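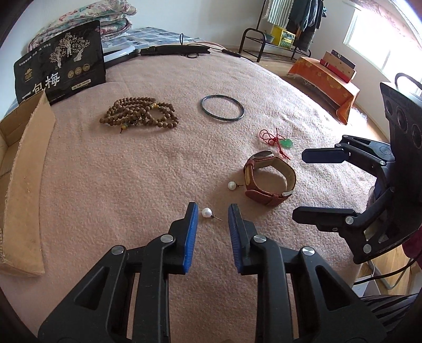

Vullgate to open its jewellery sorting mornings to everyone in March

For immediate release
Thu 30 December

Vullgate, the repair and sorting workshop for small treasures, is opening its jewellery mornings to the public from March, and we could not be more pleased about it! Until now the mornings have been open only to people already on our repair list. From the spring, anyone with a muddled box, a tin of odd earrings or a drawer they would sooner not look into can book a place at the long table and spend a morning putting it in order.

The idea is a simple one. You bring what you have, in whatever it lives in at home, and tip it out on to something soft. A fleece blanket is ideal, as small posts and pins stay where they land and nothing rolls off on to the floor. Then you sort. Earrings find their partners, necklaces come out of their knots, and the watch that stopped two summers ago goes in the pile for a new battery.

The trial mornings ran through the autumn in our back room on Liltis Lane, and 44 people came along. They brought pearl studs, school medals, strings of prayer beads, jade on red cord, bangles from grandmothers, watches on leather straps worn to the shape of a wrist, and a truly heroic quantity of single earrings. Plenty of it arrived in old cardboard boxes or biscuit tins, and one lot came in a sock.

"People come in saying it's all rubbish, and then they pick up one thing and tell you about it for twenty minutes," said Iwona Krajewska, who set up the mornings and leads every session. "I love that bit. We had two sisters who'd been lending the same bangle back and forth for years and both thought they had lost it. It was at the bottom of the box, under the beads."

Iwona has been restringing beads and mending clasps since she was a teenager in her family's shop, Krajewska, and she teaches the fiddly parts herself. A good share of each morning goes on knots, which she says are the thing she is asked about most. Her way with a tangled cord is to lay it flat, leave the ends alone and loosen the middle with two blunt needles, a little at a time. Pulling makes it worse. Silk and cotton cord should be worked dry, and if the cord is frayed it is often kinder to cut it and tie a new one, so we keep a good range of colours on the shelf, red included.

Pearls get their own corner of the table. They scratch easily, so they are kept apart from metal and from anything with a hard edge, and they are wiped with a soft damp cloth and nothing else. Wooden beads are wiped with a dry cloth. Leather straps should be left open to the air for a while if they have been shut in a box, and we can show you how to swap one for a new strap if yours has had its day.

Everyone goes home with a sorting tray made for us by Vulis, a small box maker just round the corner. The tray has 9 lined sections, with a long one down the side so that a necklace or a string of beads can lie without doubling back on itself. We tried several layouts in the autumn and this was the one people kept asking to take away with them. There is also a little card of holes for stud earrings, which keeps pairs together and stops the backs wandering off.

Things that can be mended on the day will be. Simple clasps, jump rings, earring backs and watch batteries are done at the table while you carry on sorting, and you are very welcome to lean over and watch. Longer jobs such as full restringing are written up with a price before you leave, and there is no pressure at all to go ahead. If you find you have pieces you no longer want, we have a swap dish by the kettle. Last autumn it emptied itself nearly every week.

Sessions run from ten until half past twelve, with tea and something to eat halfway through. Each place costs £23, including the tray, and under-16s come free with an adult. The table seats twelve, and there is step-free access from the yard. Please bring your reading glasses if you use them, and a photo of anything you are hoping to have copied or matched.

Booking opens in the first week of March, at the counter on Liltis Lane or by telephone during shop hours. Members of the press who would like to come to a session are warmly invited to bring a box of their own.

Notes to editors

Vullgate repairs and restrings everyday jewellery and fits watch straps and batteries. It does not buy, sell or value pieces.

Iwona Krajewska is available for interview and can demonstrate restringing and knot work on request. Please ask for her at the Liltis Lane counter.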